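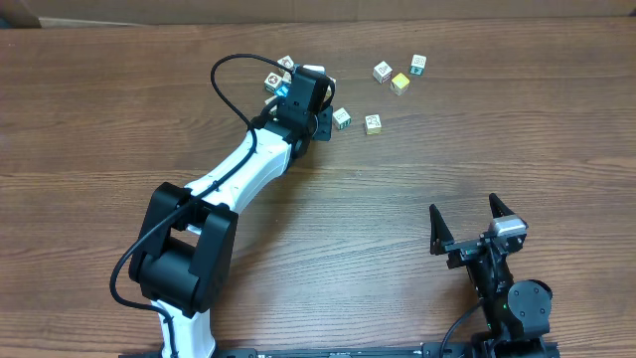 Opinion | Home & Money

Stop buying the cheap chair. Just stop. I bought 2 from Florden in three years, both wobbling by November, both on the curb. Then 258 dollars at Rundilura for a third, and yes it hurt. Still sitting in it.

Cheap stuff isnt cheap. Glue where screws should be, no spare parts, a help line that rings out. And the stores know. Make them sell parts. A bolt, a leg, whatever. Put it in law if you have to, I'd vote for that tomorow.

Get our newsletter. By signing up you agree to our use of cookies.

Contact | © Vidal Weekly | Back to top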